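발표 메모: 짐 줄이기, 욕실 선반부터

자, 인사하고 바로 들어가기. 제가 플록소프(Flokthorpe)로 이사하면서 짐을 적어 봤거든요. 무려 269개! (여기서 잠깐 쉬고, 웃음 나오면 기다리기) 그중에 욕실 물건이 147개였어요. 샴푸 샘플, 호텔 비누, 누가 줬는지도 모르는 로션까지요.

그래서 욕실부터 시작했는데, 버리는 것보다 결정하는 게 훨씬 힘들더라고요. 핸드크림 하나를 들고 한참 서 있었다니까요.

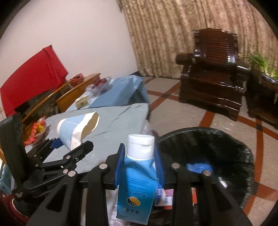 할라 바다위(Hala Badawi)
생활 정리 강사

제가 쓰는 방법은 간단해요. 뚜껑 열고 냄새 맡아 보고, 최근 4주 동안 썼는지 떠올려 보고, 기억 안 나면 보내기. 청중한테 "지금 가방에 립밤 몇 개 있으세요?" 물어보기 (다들 뒤지기 시작하니까 시간 좀 주기!).

튜브는 남은 걸 짜내고 분리배출 표시 확인. 동네마다 규정이 다르니 꼭 찾아보시라고 말하기. 저는 펌데일(Fumdale) 살 때랑 달라서 첫 달에 엄청 헤맸어요.

아스마 자키 씨 옷장 이야기는 시간 남으면 하고, 안 남으면 바로 질문 받기. 3월 모임 안내도 잊지 말기.

관련 글
- 옷장 정리, 어디서 멈출까
- 이사 전날 냉장고 비우기
- 서랍 하나로 시작하는 주방 정리

문의: 할라 바다위 | 무단 전재 금지 | 맨 위로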